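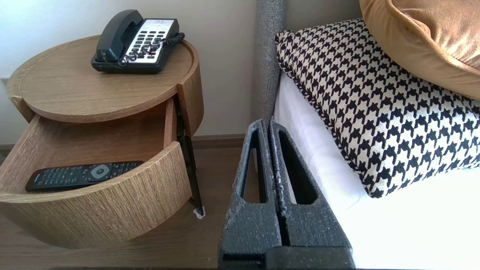

charoen_d
I look after the furniture in a small guesthouse, 16 rooms, and all of them have the same round nightstands. They were bought as a set before I started and I don't have any paperwork on them. The trouble is the drawers. Several have gone stiff and a few won't close flush anymore. The drawer is the curved kind and runs on a dark metal slide, and the guests keep the TV remote in it with the phone up top, so it gets opened all day long. I've wiped the slides down and that helped for maybe a week. Do I lubricate them, or is it time to replace?

flatpack_joe
Take the drawer all the way out first and look at the screws holding the slide. On round ones the slide often ends up screwed into a thin part of the side, and the screws work loose. If the heads stick out even a little, the drawer rubs on them.

Preter52
Silicone spray. Don't use cooking oil or regular household oil, it picks up dust and you'll be back in a month.

chaiwat_i
I'd skip the spray. If these are ball bearing slides they come greased and the spray thins it out. Clean them with a dry brush and put a little white grease on the track. Move the drawer back and forth 5 times and wipe off what squeezes out.

Preter52
I've sprayed the ones in my own house for years with no problem.

chaiwat_i
In your own house, sure. A guesthouse drawer gets pulled by a different person every couple of days and half of them yank it.

charoen_d
Pulled one out this morning. Joe was right about the screws, two of them were backing out. I tightened them but one just spins.

flatpack_joe
Hole is stripped. Wood glue and a couple of toothpicks, snap them off level, let it dry overnight, put the same screw back in. Don't go to a longer screw until you know how thick the side is, or it will come through the curve.

marlene.k
Are the nightstands level? We had round ones in a rental and the drawer drifted open by itself. One of the foot pads had come off. Stick-on felt pads fixed it, a bag of 50 was cheap.

charoen_d
Pads are white and I thought they were all there, but I'll check the rooms that are empty tonight. The ones that won't close flush could be that.

chaiwat_i
If you do end up replacing, measure the slide closed, and measure the gap at the side too. I bought a set of Flisex ones by length only and they were too thick. Had to send them back.

Preter52
Or move the remote onto the top next to the phone and the drawer gets opened a lot less.

marlene.k
There isn't much room on a round top once you have a phone, a lamp and a glass of water on it. I'd leave the remote in the drawer.

charoen_d
They go looking for it in there anyway. I did 3 rooms with the glue and toothpicks and will put the screws back tomorrow. Going with the white grease on those and the spray on one other room to compare.

Preter52
Fair enough. Let us know which one lasts.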